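Keyboard Layout and Desk Surface in a Shared Typing Workspace

Project report, Module 5: Workplace Design
Graziella Ferri, Amedeo Grasso, Gerardo Sorrentino
Supervisor: Thomas Donati
Submitted 26 May 2025

1. Background

The Clekau study room in the Villa building at Gerkbridge is used by students who need a desk for one or two hours at a time. Users do not keep their own place. They sit down at whichever desk is free and use the keyboard they find there. In April the department asked for proposals on how these desks should be equipped, and our group took the keyboard and the surface under it as its subject. Chairs, screens and lighting were left to the other groups.

The question we set ourselves was limited. Can a compact mechanical keyboard replace the full-size office keyboard at a shared desk without making ordinary typing harder? By ordinary typing we mean notes, emails and essays in English. Programming and spreadsheet work were excluded, as both depend more heavily on symbols and on the number pad.

2. Equipment

2.1 Keyboard

The keyboard chosen for the trial is a compact mechanical model in a pale case. The main letter and number keys are cream, and several of the keys around them are mint green. It has a function row but no separate number pad. It was bought second-hand from a shop in Destville and cleaned before use. The keycaps were pulled, washed in warm water with a little washing-up liquid and left overnight on a towel.

The full-size keyboard used for comparison was the standard black one already supplied in the study room. It is a membrane type with low keys and a number pad on the right.

2.2 Surface

The table is light wood. A white board with rounded corners was laid over it, with small screws near its edges. The board gives a flat, plain working area and protects the table top. It also makes it easy to see whether the keyboard has moved in use. We considered a cloth desk mat, but the samples we borrowed curled at the corners.

The floor is carpeted in grey, which keeps chair noise low. No change to it was proposed. 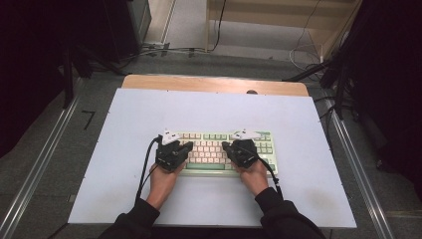 3. Method

Each of the 17 participants typed the same passage on both keyboards, with half an hour between the two attempts. The passage was taken from a set of plain English texts prepared by Graziella Caruso, who teaches the writing support class. It contained full stops, commas, quotation marks and several short numbers, but no unusual symbols.

Before the first attempt the participant was given 5 minutes to get used to the keyboard. They could adjust the chair and move the keyboard on the board. We did not instruct them on posture or on which fingers to use. Some participants were trained touch typists and others were not, and we wanted both kinds in the group.

After each attempt the participant filled in a short form on three points: how easy it was to find the keys, how the hands and wrists felt, and whether the keyboard stayed where it was put. The form also had a space for free comments. Typing errors were marked by hand on a printout. Corrections made during typing were not recorded, so the error marks refer only to the final text.

The order of the keyboards was alternated between participants. We did this after Dr Donati pointed out that the second attempt at a passage is usually easier, whatever it is typed on.

4. Observations

4.1 Finding the keys

Most participants found the letter keys without trouble on both keyboards. Differences appeared at the sides. On the compact model the navigation keys are close to the main block, and participants who were used to a gap there sometimes pressed one of them when reaching for Enter or Backspace.

The two colours were mentioned often in the free comments. Untrained typists said that the green keys helped them to find the edges of the letter area. Touch typists mostly did not comment on colour at all.

The number row is printed in the American arrangement, with the @ sign above the 2. On the study room computers, which are set to the British layout, pressing Shift and 2 gives a quotation mark. This caused more hesitation than any other feature of the keyboard. Participants who looked at the keys were affected, and those who typed by touch generally were not. We had not planned for this and should have checked it when the keyboard was bought. 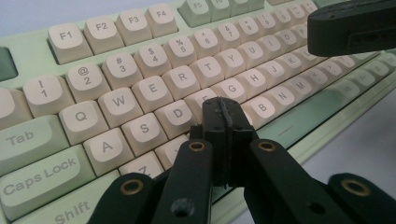
4.2 Hands and wrists

The mechanical keyboard is taller at the front than the membrane one. Several participants reported that they held their wrists up more than usual, and 3 asked for a wrist rest. A folded hand towel was offered in place of one, and all of them kept it for the rest of the attempt. No complaint of this kind was made about the full-size keyboard.

Against this, the compact keyboard takes up less width, so the mouse can be placed closer to the body. Right-handed participants noticed the difference. One wrote that her shoulder felt "less pulled out to the side". Left-handed participants reported no change.

4.3 Movement on the board

Neither keyboard slid during normal typing. The full-size keyboard turned slightly when participants leaned on its right-hand end. Marks from fingers and sleeves show up on a white surface, and we wiped the board with a damp cloth between sessions. A light grey board would probably need less attention.

5. Discussion

The trial supports using a compact keyboard at the shared desks, subject to two conditions. The printed layout must match the computer settings, and a wrist rest must be available at each desk. The first condition is the more important one. A user who stays at a desk for an hour has little reason to learn an arrangement that differs from their own keyboard at home.

The typing error results did not show a clear advantage for either model. Differences between participants were much larger than differences between keyboards. With a group of this size we do not think it would be right to claim more.

Noise was not measured. Two participants raised it, and it matters in a room where others are reading. Quieter switches are available – we were not able to test any.

6. Cost

The compact keyboard cost 45 euros second-hand. A new one with British keycaps would cost more, and a supplier's quotation should be obtained before any decision is made. The board was cut from material left over in the workshop and has not been costed.

7. Further work

The same test should be repeated with a British layout keyboard and a lower case. Longer sessions are also needed, as wrist discomfort may not appear in a short passage. Amedeo Grasso has kept the printouts and the completed forms, and they can be passed to next year's group on request.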